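Why Do Bees Build With Six Sides?
By Nighat Jafri
Mar 18, 2018

Have you ever looked closely at a piece of honeycomb? If you haven't, ask a grown-up whether you can have a peek next time there's a jar at the market with a chunk of comb floating inside it (it's sticky and wonderful, and you can chew the wax like gum). Look at the little rooms. Every one of them has six straight sides, and every one of them fits snugly up against its neighbors.

A shape with six straight sides is called a hexagon. "Hex" comes from the Greek word for six, and "gon" comes from the Greek word for corner or angle, so a hexagon is really just a "six-corner." When all the sides are the same length and all the corners are the same size, we call it a regular hexagon, and that's the kind bees are so good at.

Now, why would a bee want one of those? Let's pretend for a minute that you are a bee, and you have to build a whole wall of tiny rooms to keep your honey in. You might try circles first. Circles are lovely! But push a bunch of pennies together on the kitchen table and look between them. See those funny little gaps? You couldn't keep honey in there very well, and that space would go to waste.

So you try squares. Squares fit together with no gaps at all, and so do triangles with equal sides. Hexagons do too. Those are the only three regular shapes that can cover a flat floor all by themselves, which still surprises me after 42 years of drawing them on napkins.

A hexagon doesn't have to stay flat, either. Imagine cutting one out of paper, then stacking more and more of them, all exactly the same, until you have a tall tower. Now you've made a solid shape called a hexagonal prism. It has a hexagon at the top, a hexagon at the bottom, and six long flat sides running in between. Plenty of wooden pencils are this shape, and it helps keep them from rolling off your desk.

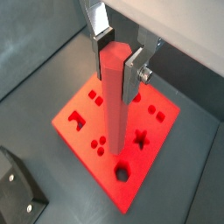
A tall red hexagonal prism. The flat top is a hexagon!

A room in a honeycomb is very nearly a hexagonal prism too, only hollow, and with a pointed end at the back instead of a flat one.

But we still haven't said why bees don't just use squares. The answer is wax. Making wax is hard work for a bee, and she has to eat a good deal of honey to do it. If you want to split a wall into rooms that are all the same size, hexagons do the job with the least amount of wall. Less wall means less wax, and less wax means more honey left over for December, when there are hardly any flowers to visit.

Try this at home

You'll need a sheet of paper, a pencil, and 60 pennies or buttons, all the same size. Put one penny in the middle of the paper. Now fit as many as you can around it, so that each one touches the middle penny. Six will fit, and there won't be room for a seventh! Keep adding rings until your pennies run out, and then look down from above. What shape is your pile starting to make?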